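How to budget for a bin-picking cell (before you fall in love with an arm)

Every time I help someone plan a picking cell, we start in the same place: they've got a quote for an arm, they've got a number in their head that's nearly the same as the quote, and they think they're done. I did exactly this on my first one at Brolow, so no judgement! The arm was the easy bit. It was everything hanging off it that sent me back to Vesna Petek in accounts with my tail between my legs, three times in one quarter.

So grab a spreadsheet and let's go through it in the order I wish I'd done it.

Step 1. Write down what's going in the bin

Do this before you call a single supplier. Make a list of the actual things you want picked, then put the most annoying ones at the top. Soft stuff, thin stuff, round stuff that rolls off, anything that likes to sit under something else. If you're not sure yet, go to the cheap shop and buy a basket of odds and ends. I set aside $95 for this and I've never regretted a cent of it. Boxes on their own will make any gripper look brilliant, so please mix it up.

Step 2. Price the gripper separately

Ask for the gripper, the fingers, the mounting plate and the cabling as their own lines on the quote. Fumero sent us one lovely round figure for "end of arm" and it took Boris Vukadinović two weeks of emails to find out that spare fingers weren't in it. You will want spare fingers. I'd budget two extra sets for the first year, more if your bin has hard walls.

Step 3. Don't forget the dress pack

The dress pack is the hose and cable run that goes along the arm and out to the wrist. It's dull to shop for and it's the line I see missing most often. Ours came to $1896 with brackets and ties, and that was after Vidmar knocked a bit off for ordering it with the arm. Ask how much slack they've allowed at the wrist, and ask them to work it out with the arm reaching down into your bin (not standing up straight in a brochure pose). A big loop is fine in open air, but inside four walls it needs room too.
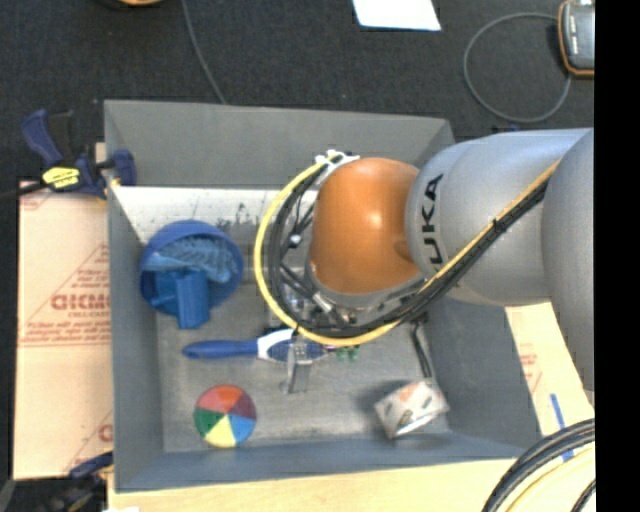

A KUKA arm down in the bin with a brush, a ball and a few other bits. Look at how much space the hose and cables take up around the wrist.

Step 4. Choose the bin and the arm together

People buy the bin last because it's the cheapest thing on the list. Then the wrist can't get into the corners, and suddenly you're pricing a longer finger or a different bin. Get the inside measurements, the wall height and the slope of the walls, and send all of that to whoever's doing your reach study. Sloping walls help things slide back to the middle, but they also eat up floor area, so check the bottom measurement as well as the top one.

While you're at it, add a line for holding the bin still. Bar clamps are perfectly good for a trial. For production I'd get a proper locating fixture made, and Brunon quoted us $141 for a basic one, so it's hardly going to break you.

Step 5. Put a number on your own time

This one hurts. Teaching positions, swapping items, resetting the bin, going for a walk because the thing keeps faulting... it all adds up. Amra Karagiannis keeps a little paper tally of her set-up hours and I've copied her ever since. Whatever you think you'll need, double it for the first month.

Step 6. Keep some back

I hold $2000 for surprises on a small cell, and I don't let anybody spend it until the first picks are running. Last time it went on a replacement cable, a second set of clamps and a bench at a sensible height for Dragica Radulović, who'd been bending over a low table since December.

Once those lines are all filled in, go back and look at that arm quote again. You may find the next size down does the job, and the change will cover your fingers. Send the sheet to your suppliers with the blank cells highlighted in yellow, and chase them by phone if they leave any empty.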